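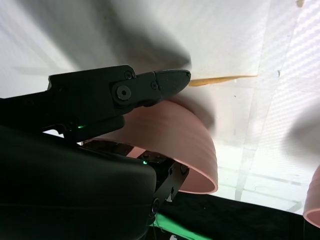
Building a Survival Server That Lasts: A Conversation With the Cemutden Team

Cemutden is a block-building survival game now in its second year of public play. Its largest community server, Felteck, is maintained by a small group of administrators under the supervision of the studio, Zisteck. The lead administrator agreed to discuss how the server is run, on the condition that the interview concern the work and leave individual members out of it.

The administrator began with the matter players raise most often, the world reset in August. "We had 151 regular players and a map that had been mined flat near the starting point," the administrator said. "New players walked for 14 minutes before they found a tree. That is not a survival game any longer."

The decision was put to a vote, and 81 players took part. A majority favored a fresh map, provided that the old one remained open for viewing. Felteck accepted that condition and still keeps the former world online as a read-only copy.
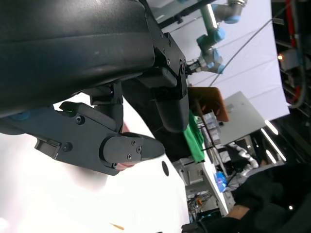
Asked whether the new map had changed the way people play, the administrator pointed to the rules on land claims. Under the earlier system, a player could mark off any area and hold it without returning. Claims now expire when the owner has been absent for two months. "We received complaints, and some of them were fair," the administrator said. "A student who leaves for the summer should not lose a castle. Those players can write to us before they go, and the claim is held."

The interview then turned to the Reisinger tunnels, the network of underground rail lines that connects the main towns. The tunnels were dug entirely in survival mode, without the use of administrator commands. According to the administrator, the northern line took the longest, owing to a lava field that does not appear on the surface map. Workers carried spare food and left their better tools at home - a habit that has since become standard advice for beginners.

On the subject of combat, the administrator was more reserved. Fighting between players is permitted only beyond the outer wall, and the staff does not replace items lost there. "The sign at the gate is very large," the administrator said. "We ask people to read it."

Zisteck plans to add river travel in its next update. Felteck will test the feature on a separate map before it is opened to all players. 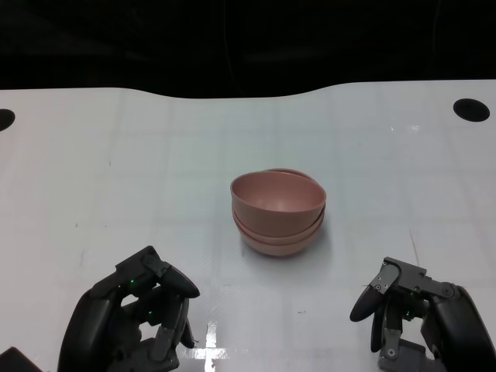
White tabletop with a pale gray grid.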